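Grasp planner update: what changed in Fudel 9

Fudel 9 went out to all partner sites on June 19, 2021. Most of the work since March has gone into the part of the software that decides where the fingers go when the target is on the floor.

The older planner was written for tabletops. It assumed one flat surface, a clear path from above and objects that stood apart from each other. On the floor it did badly. Furniture legs were merged with whatever stood next to them, and cables were either missed or treated as solid ground. Séverine Guérin, who leads perception at Bremell, rewrote the segmentation step so that thin objects get their own class and their own clearance value. A cable is now something the arm plans around, even when the depth reading under it is poor.

The second change concerns the wrist camera. Its view is now used all the way through the approach, up to the moment the fingers close. Before, the planner froze its map 20 centimeters out and finished the motion blind. The fingers are masked using the joint readings, so they no longer show up as obstacles in their own path.
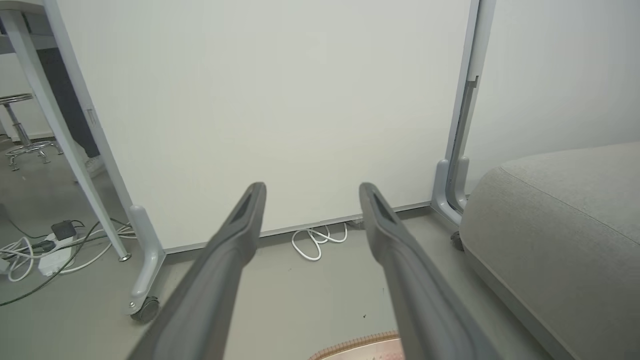
Wrist camera view at floor level, with cables and a caster wheel near the left finger.

Light-colored surfaces are still a problem. A white panel in front of a white wall gives the depth estimate very little to hold on to, and the planner sometimes places the panel farther back than it is. For now we widen the safety margin on any large surface with low texture. This costs some reach. The Girier group has a patch that uses the lower edge of such surfaces to fix their distance, and we expect to merge it in the next release.

Planning time has gone up. A floor pick that used to plan in 7 seconds now takes almost 8 on the standard computer. Sites that find this too slow can turn off the thin-object class in the settings file, but should do so only for tabletop work.

Two notes on upgrading. Calibration files from Fudel 8 will load, but the finger mask needs a new offset, so please run the hand calibration again before the first pick. Logs are now written in the Ferrand format by default. The old viewer can't open them, and the new one is in the tools folder.

Bug reports go to the usual tracker. Please attach the full log and the settings file.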